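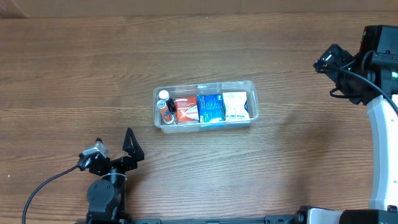

A clear tray with two small bottles, two boxes and a packet, set out on a wooden table.

Residents' News | Health at Home

Home News Services Events Contact us

Household Medicine Review Returns in March

The Cronin Residents' Association invites all households to take part in the annual Household Medicine Review, which will run throughout March. The review asks each household to bring its medicines together in one place, check them, and return anything that is out of date or no longer needed to the collection point at the Florkutholm Center.

Last year 835 items were handed in. The largest share consisted of cold and pain remedies bought without a prescription, followed by eye drops, creams and partly used courses of tablets. Many had been kept in bathroom cabinets, where steam and changes in temperature can shorten the useful life of a medicine well before the date printed on the box.

Residents are asked to begin by emptying every place in which medicines are kept, including handbags, bedside drawers and the glove compartment of the car. Each item should be checked for its expiration date and for a readable label. Tablets that have become separated from their original packaging should be set aside for return, even where the owner believes that he or she can identify them. Liquid medicines often carry a second limit, counted from the day the bottle was first opened, and this is usually given on the label or in the leaflet.

Items that are to be kept may then be arranged in a shallow tray or box. The association recommends a clear container with low sides. Bottles should stand together at one end, with their caps fully closed. Boxes may be placed next to them, with the name of the product facing outward, and flat packets may be laid in the space that remains. A tray should not be filled so tightly that one item must be forced out past another. Leaflets should stay inside their boxes.

"We see a great many homes in which the same product has been bought three or four times over," said Selamawit Tufa, who coordinates the review. "People could not find the first one. A single tray in a single cupboard solves most of that, and it makes the yearly check a short job."

The finished tray should be stored in a cool, dry cupboard that is high enough to be out of the reach of children, and preferably one that can be locked. Medicines that require refrigeration must continue to be kept in the refrigerator and should be noted on a card in the tray. Households in which more than one person takes regular medication are advised to use a separate tray for each person, marked with that person's name.

Clear trays will be available from the front desk of the Florkutholm Center while supplies last. They are offered at a charge of $2 each, with a limit of two per household. Any similar container already in the home will serve equally well.

Two evening sessions will be held in the Hellden Room during the month, each beginning at 7 p.m. and lasting 40 minutes. Fionnuala Daly will lead both sessions, which will cover how to read a label, how to keep a written list of current medicines, and which items are worth having in the home at all times. Each session is limited to 30 places, and registration at the front desk is required.

Returned medicines should be brought in their original packaging wherever possible, with personal details on prescription labels crossed out. Needles, inhalers and thermometers cannot be accepted at the front desk, and residents should ask their pharmacy about these items. Questions about a particular medicine, including whether it may safely be stopped, should be directed to a pharmacist or physician.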